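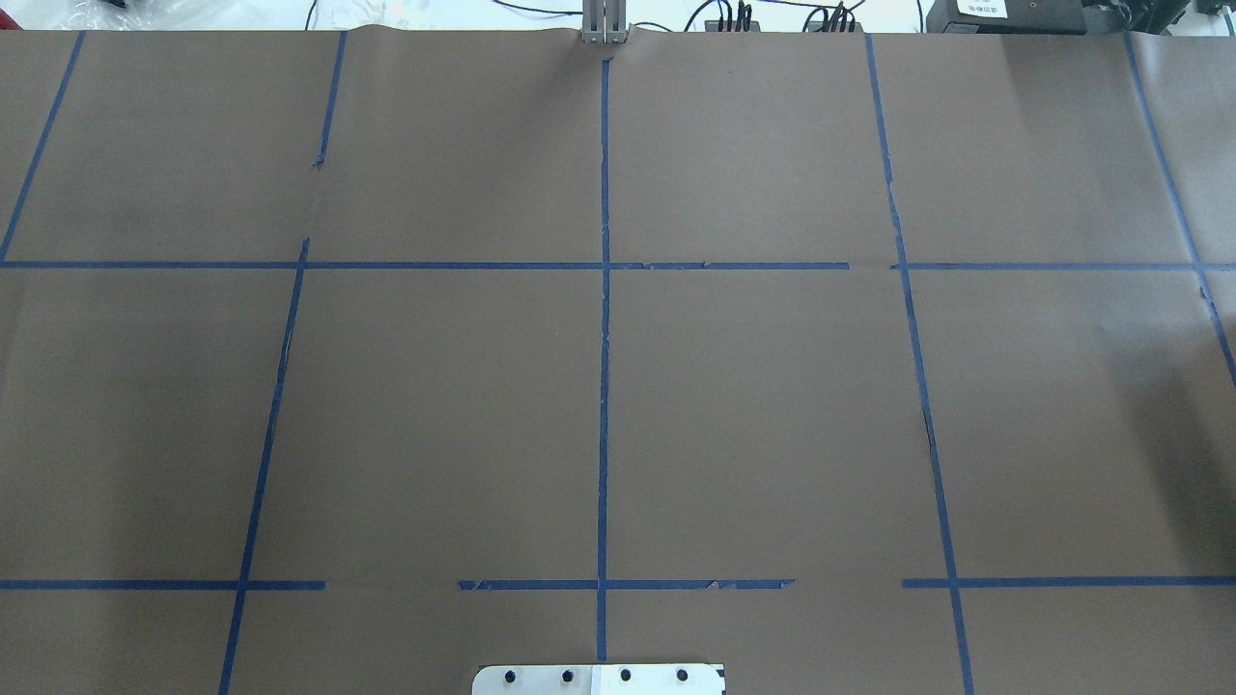 Alwyn Petch
Workshop technician, Pultivstead
January 2020

Bench covering, second attempt

I re-covered the sorting bench with brown kraft paper and marked it out again in blue painter's tape. These notes are mainly so that I do it the same way next time, with the mistakes left out.

The paper is 70 gsm from Serrano, bought on the roll. I had been using 50 gsm, and it wore through at the front edge where boxes get dragged on and off. The heavier paper costs a little more per metre and is worth it. It also holds a fold better, so any crease you put in while unrolling will stay in. There is one beside the tape on the right-hand side, at mid-height, and no amount of smoothing has shifted it.

Order of work:

Clear the bench and wipe it down. Let it dry fully. Cut the sheet oversize and leave it flat overnight, curl side down, with books or tins at the corners. Fix the back edge first, then pull towards the front and fix that, then the sides. Trim last. I used one large piece this time. The earlier version was two lengths with a join, and small screws found the join within a day.

The tape is ordinary blue painter's tape of the Sterkero sort, sold for masking skirting boards. I tried Vomero brown parcel tape on an offcut first and it was hopeless: nearly invisible against the paper, and it took the top layer of fibre with it when lifted. Painter's tape comes away more cleanly, provided you pull it back on itself at a low angle and don't hurry. I did hurry. Second line from the left, in the upper part, there is a small nick in the surface. It could have been patched with an offcut and a dab of paste. I left it alone.

Layout is five lines running front to back and two running across. I did not measure the cells. They came out unequal, which suits what goes in them, as a set of hinges needs more room than a handful of washers. If equal cells matter to you, mark both edges of the paper in pencil and lay the tape between the marks with a long straightedge. Doing it by eye gave me one good line, the middle one. The second from the left has a step in it where it meets the upper cross line. That sort of step is hard to correct once the tape is pressed down, and I would sooner have the step than another nick.

Some points on tape:

Lay the long lines in one pull if you can. Unroll more than you need, hold it taut just above the surface, lower it, and only then press from the middle outwards. Press with a cloth -- fingers leave the edges proud. Tear nothing; cut the ends with a blade held almost flat.

As for use, the backlog is 4000 mixed fixings from three old storage tins, a figure that comes from weighing them and not from patience. The large cells take whatever is most common. Anything I cannot identify goes to one side until the end of the session, then into a jar. Sizes are pencilled directly on the paper inside the cell and can be crossed out when the contents change. I did consider a moulded tray. The trays I looked at had 9 compartments, all the same size, and the walls were too high to sweep parts out with the side of the hand.

The last covering was done in April and had gone soft along the front by the autumn. With the heavier paper I expect to get a full year. I will replace the tape sooner if the ends start to lift, and leave the paper down underneath.

Still to do: find a better way of holding the front edge. At present it is tape folded under the lip of the bench, and it catches on sleeves.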